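Laundry corner: the folding gallery

Home > Galleries > Around the house > Laundry corner

I've been promising to put these up since June, when a few of you asked how I get through the T-shirts without the whole thing eating my evening. I should say first that I'm not a naturally tidy person! I grew up in a house where clean clothes lived on the back of a chair until somebody wore them, and it was Wiesława Wasilewska (old friend, former flatmate, terrifyingly good at ironing) who finally sat me down and showed me how to fold a shirt so that it stays folded.

There are only 2 pictures in this set. I've put a few notes with each, mostly because I get the same questions every time, and click through to the older galleries if you want towels or the great sock disaster.

The basket first, then. Mine always end up fuller than I meant them to be, and I've stopped fighting it. I do like a basket with holes in the sides, though – the solid sort always left things smelling a bit stale by the bottom, and Jarosław Baran, who has the flat below and the same washing machine as me, swears by them too.
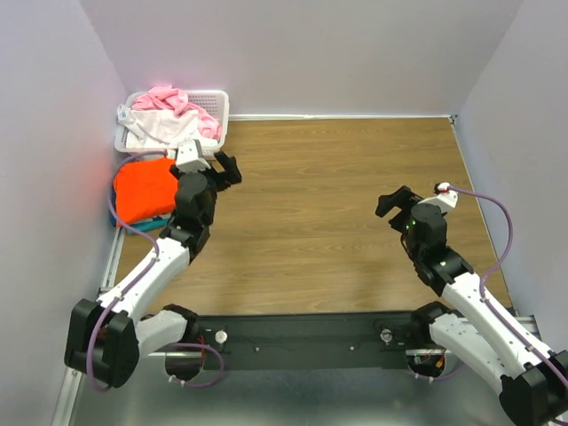

Pink on top, white hanging over the side, and the orange one already folded in front with a bit of teal showing underneath.

I do love that orange. It's the sort of colour I'd never have picked for myself ten years ago and now I can't stop buying it. Teal next to it is a happy accident, and if I ever repaint the bathroom I'm stealing the pair of them.

A few of you wanted to know whether I sort by colour before folding. No! I take whatever is nearest the top and carry on from there. The sorting happens when things go in the drawer, and even then it's fairly loose: bright things on the left, white things on the right, and anything I can't decide about goes on the chair (old habits).

As for the drawer itself, it's the Plurkcombe one from the bedroom gallery, 135 cm wide, and I file the shirts standing up in rows so I can see them all at once. Somebody wrote in to say theirs flop over. Mine did as well until I put a shoebox at one end to hold them up, and it's still there now, looking dreadful and doing a lovely job.

On to the white T-shirt, then, which is the one I find fiddliest. Any little crease shows, so I like to lay the whole thing out and have a go at it with the flat of my hand before I fold anything – collar one way, hem the other, sleeves pulled out to the sides. Wiesława does this in one sweep. I do it in several, with sighing. Then it's sides to the middle, bottom up to the collar, and once more if the drawer is shallow. If a sleeve keeps bunching up, pull it out from the shoulder seam and leave the cuff alone, it comes much flatter that way.

White T-shirt laid out with its collar to the left, wrinkles and all, and the little folded stack beside it with orange on top.

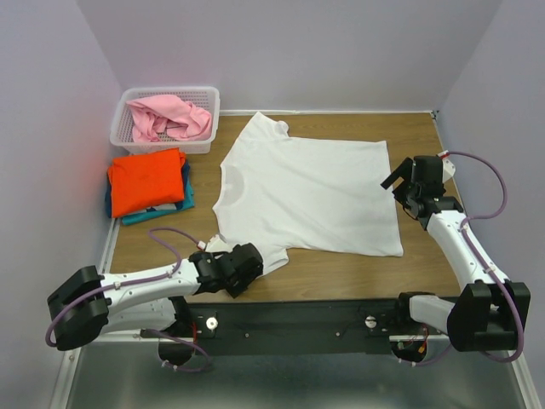 Questions from the last gallery

Does it matter what you fold on? A bit. I like a hard surface because I can press down on it. The bed is nicer on the back but everything sinks, and then the cat gets involved.

How long does a full basket take? Depends what's on the radio. I start after tea and I'm normally done before nine.

Do you iron T-shirts? I do not. Wiesława does, and we have agreed not to discuss it.

What about hoodies? Separate gallery, coming when I've worked out the hoods.

Comments are open underneath as usual, and if you've got a better way with long sleeves please do tell me, I've tried three and hated them all.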